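Section 4. Running the Mixed-Item Bin Station with an Attendant

12 shares | 3 comments

4.1 Scope

Section 4 applies to the Sketbridge returns line, where the Mandis picking cell has taken over the first sort of household goods. It is written for bin attendants and shift leads. Mechanical service is covered in Section 7 and is reserved for Vitale technicians.

Before the cell was installed, two people stood at each sort table and emptied bins by hand. The cell now picks the items and one attendant covers two stations. The attendant's work is loading, clearing failed picks, logging exceptions, and releasing the cell. Lifting from the bin floor is no longer a routine task. Deciding what goes into the bin is, and it takes up more of the shift than it used to.

4.2 Before the shift

1. Sign in at the Birkel terminal under your own name. Do not continue a session opened by the previous attendant. Exceptions are charged to the open session.

2. Confirm that the cell is in HOLD. The status line must read HOLD for the full 3 seconds before you reach over the bin.

3. Check that the bin is seated and that any clamp on the rim is tight. If the bin shifts under hand pressure, tighten the clamp and run the position check in 4.5.

4. Check the tape marks on the work surface. Replace lifted tape on the same line. Do not move a mark to suit the bin.

5. Look along the cable bundle on the arm. Ties must be closed and the bundle must not drag on the bin rim. Report a missing tie to the shift lead and leave the cell in HOLD.

CAUTION: Do not retie or reroute arm cables yourself. A bundle tied too short will pull at the joint when the arm extends.

4.3 Loading the bin

1. Load no more than 30 items per batch, and fewer when the batch contains large pieces.

2. Lay long handles flat on the bin floor. A handle propped against a wall may be picked by its end and swing.

3. Spread brushes, dustpans, trays and similar light goods so that each has some exposed surface. Overlap is permitted. Full stacking is not.

4. Remove glass, open liquids and anything with an exposed blade. Place these in the hand-sort tote.

5. Step back behind the floor line and press RELEASE.

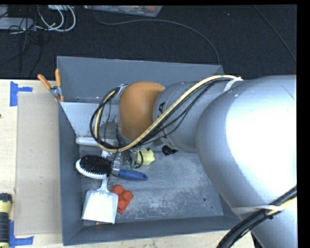

4.4 Clearing a failed pick

1. Wait for the amber lamp. The cell attempts each item three times before it asks for help. Do not step in during the attempts.

2. Press HOLD and wait for the status line.

3. Move the item by hand, or take it out and place it in the hand-sort tote. Either action is acceptable. Use your judgment on items you have seen fail before.

4. Enter a reason code. Code 55 (item hidden or covered) is the most common on this line. If no code fits, enter 3633 and type a short note.

5. Press RELEASE.

NOTE: Exception counts are used to adjust the cell. Under the agreement signed in August by Guido Sartori for the site, they are not used to rate attendants. Log every exception, including those you could have cleared without logging.

4.5 Position check

1. With the cell in HOLD, select CHECK on the terminal and step behind the floor line.

2. The arm moves to each corner of the bin in turn. This takes roughly two minutes.

3. If the check passes, resume the batch. If it fails twice, close the station and send the remaining goods to the hand-sort table.

4.6 Staffing and rotation

Attendants rotate to the hand-sort table at the mid-shift break. The rotation was added after the first month of running, when attendants reported that watching two stations for a whole shift was more tiring than sorting. It also keeps hand-sorting practice current for days when a station is closed.

Swaps are arranged with the shift lead. Requests for the following week must reach Katia Rizzi by Thursday. New attendants work alongside a trained attendant on a single station until the lead signs their training sheet.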